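Film Awards and How They're Voted: Notes for Week 2 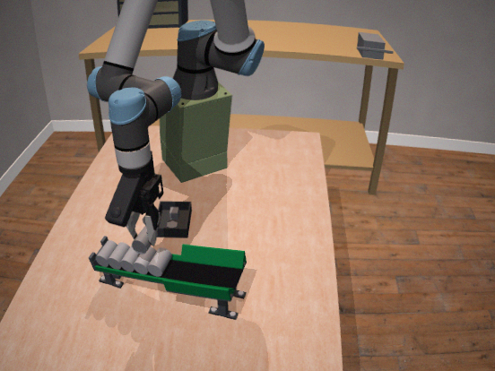 Most of you came in assuming that an award goes to whatever the most people liked best. Sometimes it does! But a lot depends on how the ballot is built, and I want us to get comfortable with two kinds before we look at any winners. Think of the votes as parts at a conveyor, like the gray cylinder the arm is holding over that little green and black one. In a plain count, every ballot gets set down once and stays put. In a ranked count, ballots can be picked up again and moved to another pile.

Let's do it with numbers. Say a critics' circle has 100 voters and three films: Aluson, Drurneo and Sterkum. First choices come in at 40, 35 and 25. Under a plain count Aluson wins and we all go home, even though 60 people put something else first.

Now rank them. Sterkum is last, so it drops out and its 25 ballots go to whoever is listed second. If 20 of them say Drurneo and five say Aluson, Drurneo takes it 55 to 45. Same voters, same opinions, different winner (I love this example, sorry, you'll see it again on the quiz).

Things to chew on before section:

Who would you campaign to if you were the Drurneo team? Second choices matter a lot here.

Does a divisive film do better or worse under ranking?

Ok-hee Yeon is running section this time, so email her your answers by noon. The reading is the Onyshchenko chapter, first half only.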